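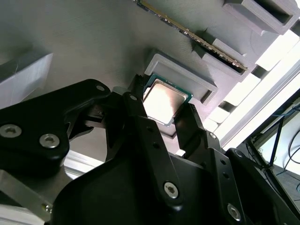 Opinion > Robotics & Automation

Print this article | E-mail to a friend

I have spent more evenings than my family would like comparing grippers, and I keep coming back to plain two-finger ones (yes, even for a CPU!). The Fendstead suction kit cost us $2,293 and I do admire it, but give me slim black fingertips I can watch on the wrist camera, closing on the edge of a chip. Kalkidan Nigatu and I ran 98 picks with each in January, and I'd happily give up 15 of mine for that view.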